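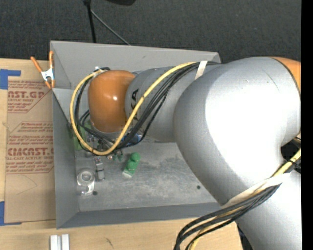
Grey bin on the light table, carpet side at the top.

Filed under: Bench notes / Storage and sorting

July, started this before lunch and finished it after four

Right, bins. I've been putting this entry off and the loose sheets are piling up, so it's all going in here in one go.

The grey bin has won, at least for now. I know Jihad Khalaf still prefers the deeper ones from Prokstead (and has told me so more than once!) but I keep coming back to this one for the table. The sides are flat and slope inward as they go down, so small things slide towards the bottom instead of hanging about in the corners, and the plain grey is easy on the eyes after an hour of sorting. The Prokstead ones have ribs on the inside. Washers sit on the ribs. I hate the ribs.

Weighed it empty on the kitchen scales: 467 g. Wrote that on the inside of the cupboard door as well so we can subtract it without hunting for this page.

Counted the Türkmen order while I was at it. The packing slip says 81 pieces and I get 79, did it twice, same both times. So we're 2 short, both of them the long clips I think, going by the gap in the bags. I've left a message with them but don't hold your breath, the last one took ages. If anybody has already pinched a couple of long clips, please just say and I'll ring them back and grovel.

The table: still very happy with the pale wood. Dark bits show up on it straight away, and it wipes down fine with a damp cloth, no need for the spray. The carpet is the opposite. Anything dark that goes over the far edge is as good as gone in that charcoal speckle, and I spent a silly amount of time on my knees yesterday with a torch looking for one grub screw (found it in my turn-up, eventually). Would a strip of something pale along that side be mad? An old sheet would do. Jihad says he has one at home, with a paint stain, which is fine by me.

Bin position: I had it too near the front at first and kept catching it with my sleeve. Slid it back a bit and put pencil ticks at 2 of the corners. Please don't rub them out, they look like muck but they're mine.

Labels. The Clodik ones peel off this bin overnight, the cheap paper ones from the drawer hold. No idea why. Using the cheap ones.

Still to do:
- chase Türkmen about the clips
- sheet for the carpet
- ask Zundetau if they sell the same grey bin with a lid, the catalogue only shows it without
- move the ribbed ones up to the top shelf, out of my sight

Kettle needs descaling too but that's for the other notebook.

Last updated: July, 16:40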